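OK, so I spent my morning with the Promton rulebook, the one our group follows for two-armed robots in simulation, and I have Opinions. Thread!

Rule one, my favorite: write down what each hand is allowed to hold before anybody presses run. One hand with a tool, the other one free? Fine, but it goes in the log first. I used to skip this. I do not skip this anymore.

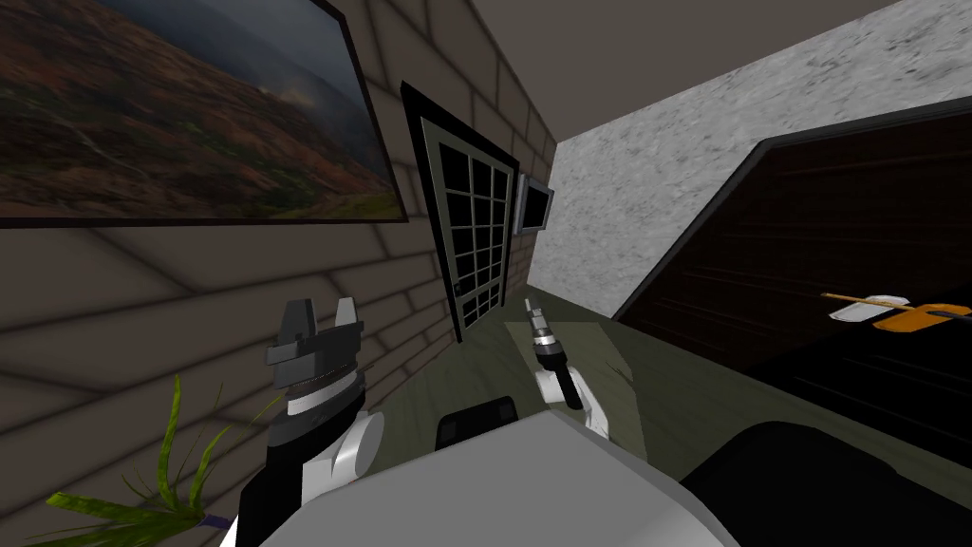
One hand full, one hand free.

Rule two is about keeping the room the same. Same walls, same plant, same art, every single run, unless you bump the scene version. We had 36 runs in December that I had to toss over one quiet edit to the lighting (yes, mine, moving on!)

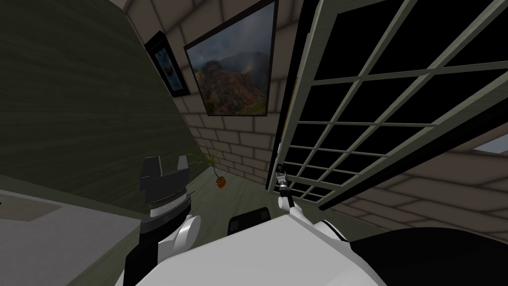
The robot's-eye view, both grippers empty.

Rule three: the idle arm has to park somewhere you picked on purpose. People get so focused on the busy arm that the other one just sort of hangs out wherever, and then you change the task and whoops, elbow through a wall. Drotar's checklist has a nice line on this and I wish ours did too. 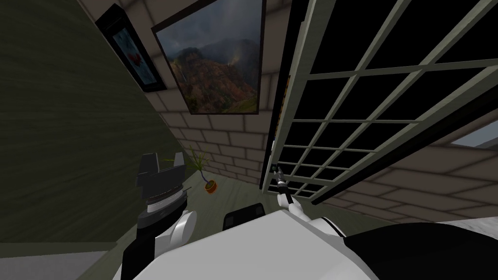
Also, parking spots get reviewed again any time the base moves. Even a tiny bit. I know it's tedious, I complain every time, and then I do it.

Rule four is the one we fight over. Bristance wants every failed run kept, no exceptions, with a note on why it failed. I was against it until I went back through 200 of them and found the same bad grasp setting over and over. So now I'm a keeper. Storage people, I'm sorry!

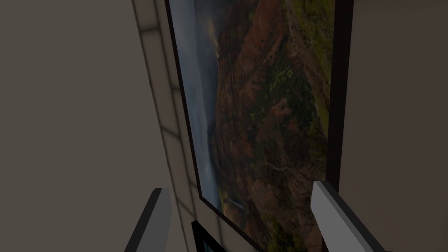 Tăng replied that keeping the failures is pointless if the notes all say "missed," and wants a fixed list of reasons to choose from.

Which, ugh, yes, fair. I'm drafting that list tonight. Send me your failure categories, especially the weird ones!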